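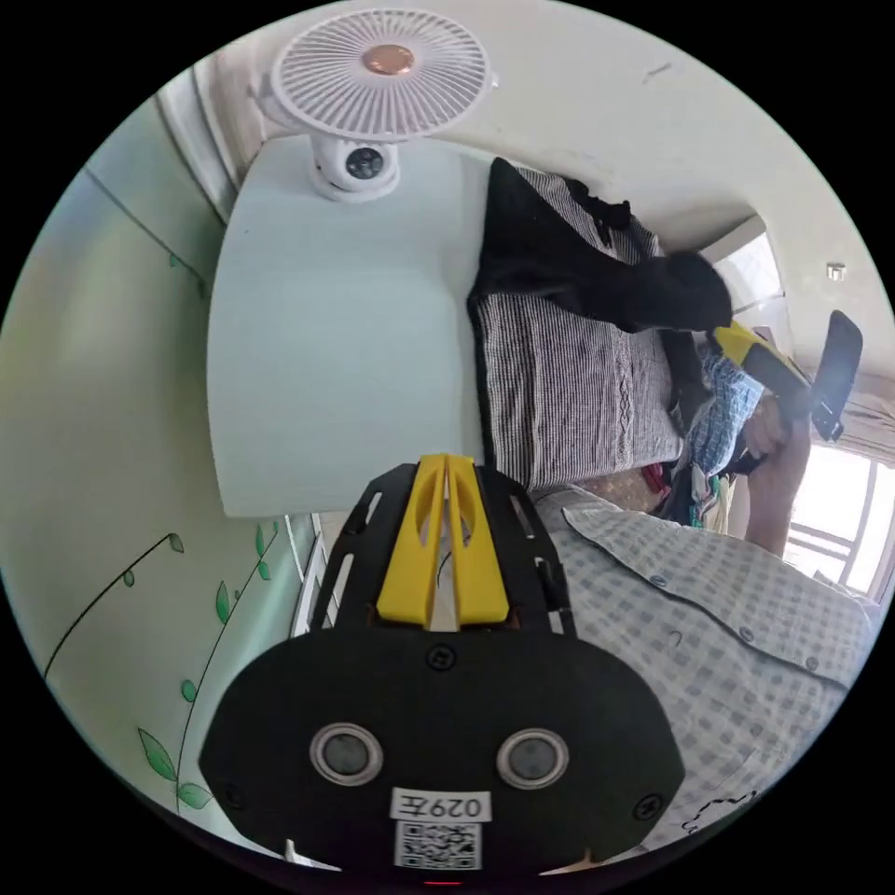 Yellow fingers, black fabric, stripes. Wednesday, August 6, 2025.

OK, thread time, I've been wanting to write about this for weeks. I fold clothes for Gralley in Grotevside, and now part of my job is showing a future folding robot how it's done. I love it way more than I expected to.

Quick background for new followers: we do secondhand clothes. They come in, we check them, fold them, bag them, send them out again. The project to automate part of the folding is called Erkura, and right now it runs on us using hand-held grippers all afternoon.

So you pick up a gripper in each hand and you do the thing. Grab a sleeve, bring it in, smooth it, let go. All of it gets recorded. No code, no sitting at a computer!

First thing I learned is how much my fingertips do. I tell a cuff from a hem by feel without thinking. With two stiff fingers on each hand you have to look, come in low, pinch, and check you've got one layer (I usually have two).
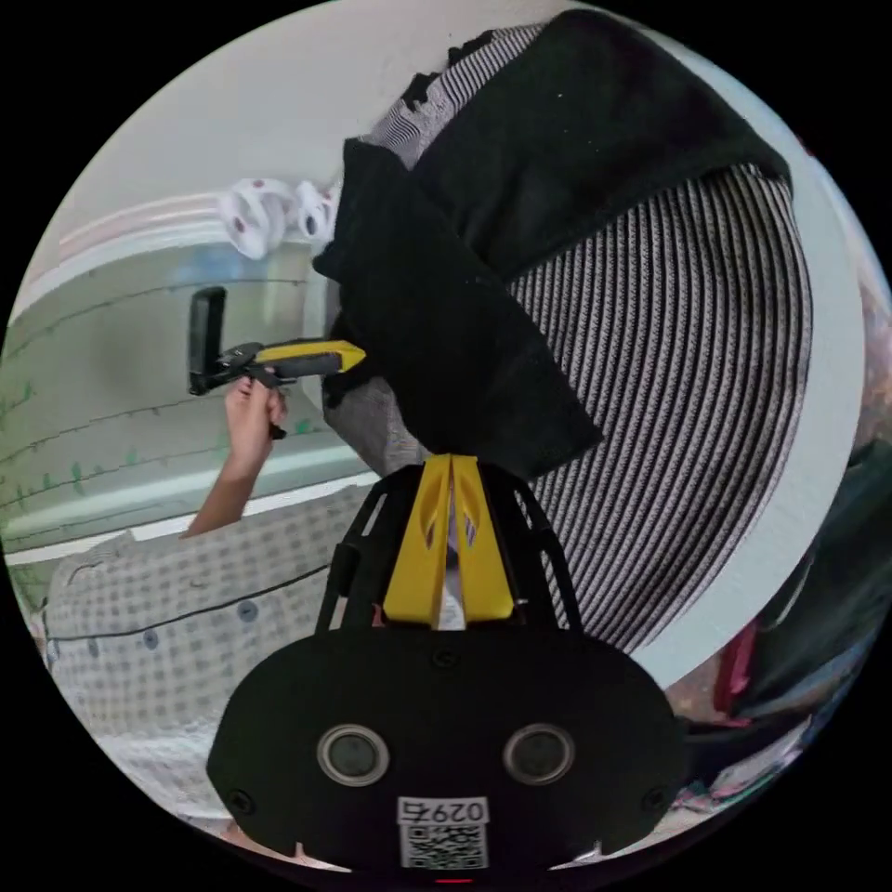
Sleeves are still my favorite part. They have opinions. A black one on top of a busy pattern is easy to see and still a pain to lay straight, and knits stretch if you pull from the wrong spot. We do the same garment several ways because people really do fold differently, and the Erkura crew want all of it.

Which brings me to the part I wanted to talk about, the jobs part. 17 of us work the folding tables. When this was announced there was a very quiet lunch. I was quiet too.

What's changed so far: six of us split the week between folding and recording. Recording shifts are three hours max, because your forearms get tired in a brand new place. We asked for that limit and we got it. Same pay grade as the inspection desk, so a small bump for most of us.

What hasn't changed: the pile! No robot folds anything for customers yet. The first trial is planned for December over at our Orozco building, plain T-shirts only. I can't wait to go watch.

And yes, I know the question. Will there still be 17 of us in a few years? I don't know. Management says people will move to mending and inspection, and our steward is getting that in writing before the trial starts. I'm excited about the work and I also want the paper. Both fit in one head.

Something I really like: they ask us stuff. Last month I said the recordings were too neat, everything started half flat, and clothes do not arrive half flat. Now we start from a heap about as often as we don't.

On a good shift I get through up to 100 grabs before I need a break. A bad shift is anything with a hood.

If you do this kind of recording at your work, tell me how you handle slippery linings. I've been going in from the seam and it's better but still not great. Also very open to forearm stretches.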